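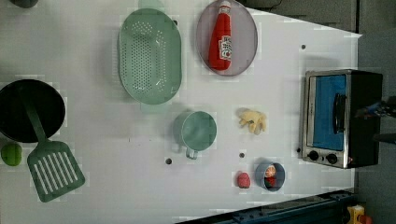

Home Features Workshop Reviews Subscribe Log in

The cell that cooks nothing
By the features desk, January

At ten to seven in the morning the kitchen at Farnent is already laid. There is a toaster oven, a frying pan and a strawberry, and no prospect of breakfast. Everything edible is a toy. The cook is an arm made by Oksanen, and before it may so much as lift a spatula, somebody has to spend the best part of an hour getting its table ready.

I had come expecting to write about the arm. The two technicians on the early shift seemed to find this sweet. The arm, they told me, mostly looks after itself. It's the table that needs nursing.

The tabletop is white, which was a mistake, and has holes in it, which was a decision. White shows the cameras every crumb of grime and throws the ceiling lights back at them, so the first job of the day is a wipe with a barely damp cloth and the second is turning off one bank of lights. Then comes a torque wrench, and a slow walk round the bolts. A table that has crept by the width of a fingernail will have the arm closing its fingers on air beside a measuring cup, with every sign of satisfaction.

After that, calibration. The arm touches a set of points, the software (Gatero, version something, never the version in the manual) compares where it thinks it is with where it is, and a number comes up. Anything under two millimetres and they carry on. The morning I was there it said 1.4, and then, on being asked again, 2.6. A cable was found to be tugging at the wrist. It was clipped back with a tie, and the number improved.

Only then does the crockery go out. The layout comes off a printed sheet, one of 658, and is followed with a seriousness I've not seen at most weddings. Ketchup on the plate, cap pointing the right way. Spatula across the pan. Lean the spatula on the wrong side and the sheet is void. Layout 141 is spoken of in low voices, and I was not shown it.

The toys take their own looking after. Plastic gets greasy from hands, and greasy plastic slides, so the whole larder is washed in the sink once a week with ordinary washing-up liquid. Plush is worse. It sheds, and the fluff finds its way into the finger joints, where it's removed with tweezers and bad language. The oven door is opened and shut far more often than any family would manage, and its hinge gets a drop of oil on the same day as the washing-up.

Spare fingertips come from Dremley in bags of ten. They wear smooth at the corners first. A good pair lasts a month, and a bad pair lasts until lunch.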